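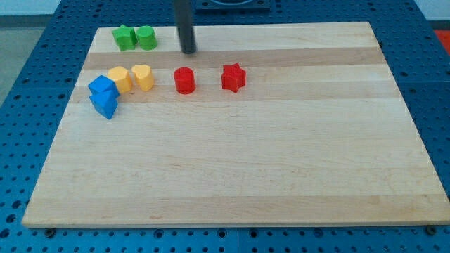 4. Première mise en service du plateau Sirkach

Ce chapitre concerne le plateau de bois et son support. Pour le montage des pieds Zarnholm, voir le chapitre 3. Il faut avoir terminé le chapitre 3 avant de commencer.

4.1 Avant de commencer

Laissez le plateau dans la pièce où il sera utilisé, sans l'emballage, pendant une nuit complète. Le bois collé en lamelles bouge un peu quand il passe d'un dépôt froid à une pièce chauffée. Un plateau huilé trop tôt peut se courber, et dans ce cas il faut attendre plusieurs jours qu'il redevienne plat.

Vous aurez besoin de :
– un chiffon de coton sans peluches (deux, c'est mieux)
– papier abrasif, grain 200
– le flacon d'huile Sakura fourni dans le carton
– la clé coudée du sachet B
– un niveau à bulle

ATTENTION : les chiffons imbibés d'huile peuvent s'enflammer seuls s'ils restent en boule. Après l'usage, étendez-les à plat dehors, ou mettez-les dans un récipient de métal rempli d'eau, avec un couvercle.

4.2 Huiler le plateau

1. Passez la main sur toute la surface, dans le sens des lamelles. Si vous sentez une fibre qui accroche, poncez légèrement à cet endroit, toujours dans le même sens.

2. Enlevez la poussière avec un chiffon à peine humide. Laissez sécher 37 minutes. Cette durée a été mesurée dans notre atelier ; dans une cave ou une pièce humide, prévoyez le double.

3. Agitez le flacon. Versez une petite quantité d'huile au centre et étalez vers les bords. Ne versez pas l'huile directement sur les chants, elle coule dessous et laisse une trace.

4. Attendez 10 minutes, puis essuyez tout ce qui n'est pas entré dans le bois. La surface doit être mate au toucher, pas collante.

5. Retournez le plateau et faites la même chose de l'autre côté. Beaucoup de clients oublient cette étape parce que le dessous ne se voit pas. Un plateau huilé d'un seul côté se creuse.

Note : une deuxième couche est possible le lendemain. Une troisième n'apporte rien.

4.3 Fixer le plateau sur le support

1. Posez le support sur une surface stable et contrôlez-le avec le niveau, dans la longueur et dans la largeur.

2. Placez le plateau sur les quatre tampons de caoutchouc. Il doit dépasser de la même distance à gauche et à droite.

3. Engagez les vis Claeys à la main, sans la clé, de deux tours chacune. Si une vis résiste dès le premier tour, elle est entrée de travers : sortez-la et recommencez.

4. Serrez avec la clé, en croix (avant gauche, arrière droite, avant droite, arrière gauche). Arrêtez quand le tampon commence à s'écraser.

ATTENTION : n'utilisez pas de visseuse électrique. Les inserts sont en laiton et le filetage s'abîme très vite. Un insert arraché n'est pas couvert par la garantie.

4.4 Entretien courant

Essuyez avec un chiffon humide et séchez tout de suite. Pas de lave-vaisselle, pas d'eau de Javel, pas d'éponge métallique. Contre les taches de fruits rouges, un peu de jus de citron suffit le plus souvent – rincez bien après.

Refaites une couche d'huile quand une goutte d'eau ne reste plus ronde sur le bois. Chez la plupart des utilisateurs, cela arrive deux ou trois fois par an.

4.5 En cas de problème

Le plateau balance : desserrez les quatre vis, contrôlez de nouveau le niveau, resserrez en croix.

La surface reste collante après une journée : il y a trop d'huile. Frottez avec un chiffon sec et chaud, puis laissez le plateau debout contre un mur.

Une fente apparaît au bout d'une lamelle : ne mettez pas de colle. Demandez la pièce 311 (mastic de bois teinté) au service après-vente, en indiquant le numéro gravé sous le plateau.

Texte du chapitre : Hortensia Montoya. Révision du 29/07/2019.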